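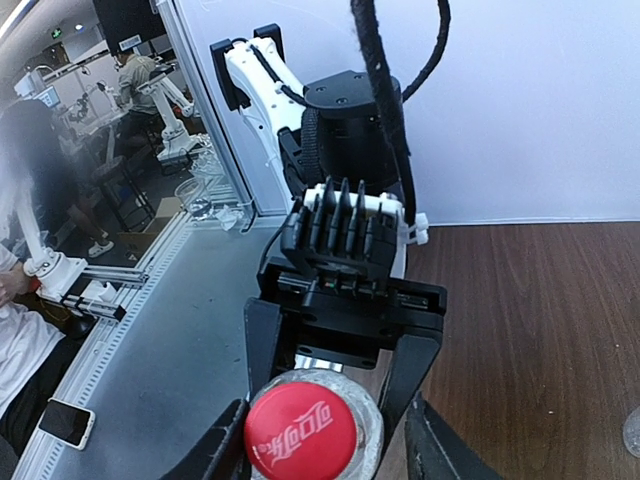

Workshop notebook, Wednesday, getting on for 9 pm

OK, the wedding album. Trinity Rosenthal's, the one I promised before the honeymoon and have now not delivered after the honeymoon either. She's been very sweet about it! I finally sat down this afternoon and went through everything, all 800 files, with a pot of tea and the heating turned up.

First pass got it down to 80. I was ruthless with the dancing (everyone looks the same with their arms in the air) and much too soft on the aunts. There's a run of the two grandmothers sharing a slice of cake that I just can't break up, so I'm giving them a whole spread and we'll see who complains.

Printed test sheets on the Mudedar matte and on the Lustivport satin. The matte is lovely for the garden ones, soft and a bit chalky, but it eats the navy suits. Groom looks like a head floating over a dark puddle. Satin holds the navy fine but you get fingerprints if you so much as think about touching it. Left both sets drying on the rack overnight, will look again in daylight before I pick. 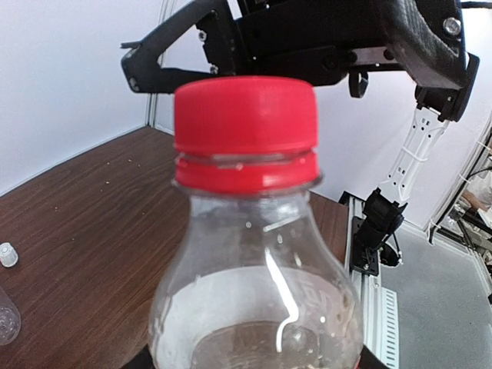

Liette Melnyk thinks I should go satin for the whole book and put tissue between the pages, like her mother's album, and says mixing papers always looks like you ran out halfway through. She also wants the speeches cut to one page. I get the point about the papers. I'm keeping two pages of speeches though, the best man crying is the best thing I shot all day.

Pages: if I stick with 40 sides the block comes out a bit thicker than the spine I cut last week. Either I drop a few spreads or I recut the spine board. Recutting is 20 minutes, so why am I even arguing with myself. Recut it tomorrow, before the glue, NOT after (see the christening album, sigh).

Grain direction: checked it twice, running head to tail. Wrote it on the offcuts in pencil too.
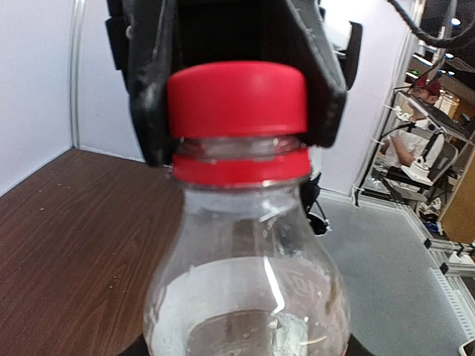

Red cap, with the jaws closed around the neck.

Sewing went well, for once. Five-hole pattern, waxed linen thread, one knot I'm not proud of in the third section but it'll be hidden. The Van der Merwe needles are bendier than my old ones and I kept stabbing my thumb, so remember the thimble, it's in the tin with the bone folders.

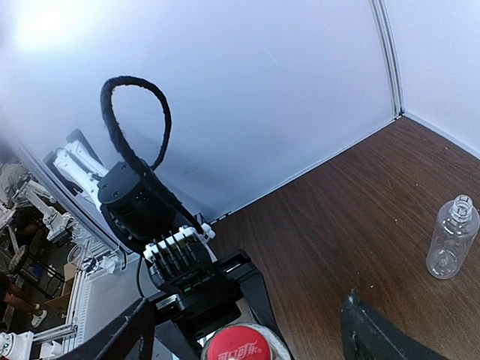
Cover cloth is still undecided. Trinity asked for "something warm, not red, not brown," which has had me going in circles with the swatch book for a good hour. The nearest I can get in words is the tabletop in the photo, that reddish brown with the finer dark lines running through it, and I'd love a cloth with a bit of streak like that in place of a flat color. The Pluravlow one comes close but leans orange under the lamp. I'll send her two swatches and let her choose. And endpapers in a pale gray-white, something like the wall panels, so the first page doesn't shout.

To do: recut spine board. Look at the test sheets by the window. Order more tissue in case Liette wins. Ask Trinity how her new mother-in-law spells her name, as I've got it two different ways on the captions page. Press the block under the big boards and leave it alone until the weekend.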